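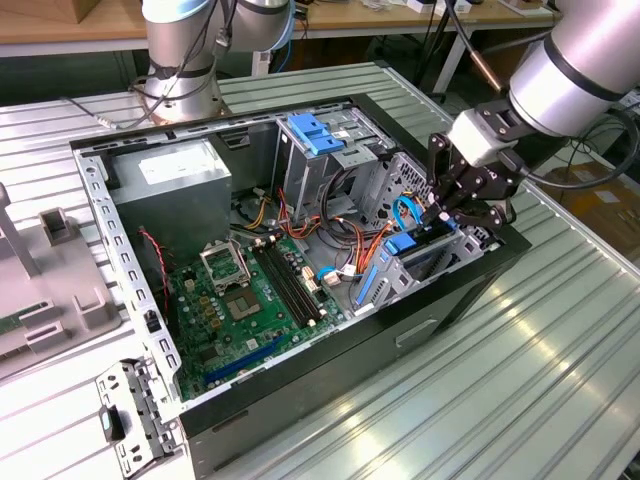 Tower on its side, socket open.

June, bench notes. Gelby finally confirmed the panel order from Praleck: 2000 units, two shipments. I'm happy, but the sample still flickers at low brightness!

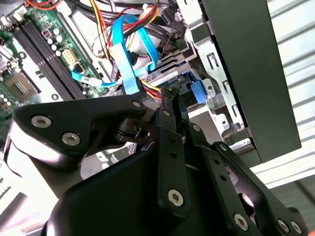 Marchand wants 13 more samples before they'll talk price. I'd rather log the flicker on a desktop first, so something with a drive cage and that tangle of colored cables, no laptops. Trying the Homudness driver board next.

Comments
"Same flicker on ours."
"Which driver board rev?"

Last updated: June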